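The Long Life of a Gray Knit

By Tsegereda Tamiru
August

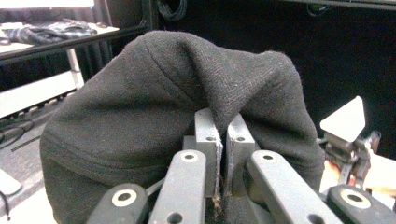

Start with the lint

My mother-in-law kept her winter knits in a cedar chest at the foot of the bed, and every August, in the worst of the heat, she would haul the whole lot out onto the bedspread and go through it piece by piece. I used to think this was a kind of madness. Who wants to handle wool when the kitchen is ninety degrees and the dog won't get up off the tile? But I have come around to it, the way you come around to most of the things your husband's mother does, and now I do it too, with a glass of iced tea and the radio going.

Dark gray is the color that tells on you. Pale specks of lint sit on charcoal like crumbs on a tablecloth, and if you pull at them one by one you'll be there until supper. Lay the knit on a flat surface, smooth it with your palm, and go over it with a soft clothes brush in one direction only. Sticky rollers are fine for a coat, but on a fuzzy knit they lift up as much as they take away.

Follow the seam

Vlasta Skála ran the mending counter at Derkside, the old dry goods store in Taltholm, until it closed, and she still takes in work at her dining room table. She was good enough to let me sit beside her for an afternoon. The first thing she does with anything knitted is pinch up a little pleat of it, give it a gentle tug, and let go. Then she runs a thumbnail along the seam from one end to the other, slowly, with her eyes somewhere else entirely.

"You feel a bad seam before you see it," she told me. "It goes soft, like a tooth."

Loose fibers don't worry her much. She leaves the short fuzzy ones alone and draws the longer ones through to the wrong side with a fine crochet hook. What she will not do — and she was quite stern with me about this — is snip them. A snipped end on a knit can be the start of a hole, and she has darned over 200 of those for people who only meant to tidy up.

Fold it, and leave it be

Once the brushing and mending are done, fold your knits loosely. A hat can be stuffed with a little tissue so it keeps its round shape, and a sweater wants two folds at most, with the sleeves laid in flat across the back. Hangers are for shirts. My own shelf in the hall closet holds two stacks, and when they start to lean I know it's time to give something away.

Vlasta sent me home with a card of charcoal darning yarn from the back of her drawer, still in its Ševčík wrapper. I've used most of it already, chiefly on elbows.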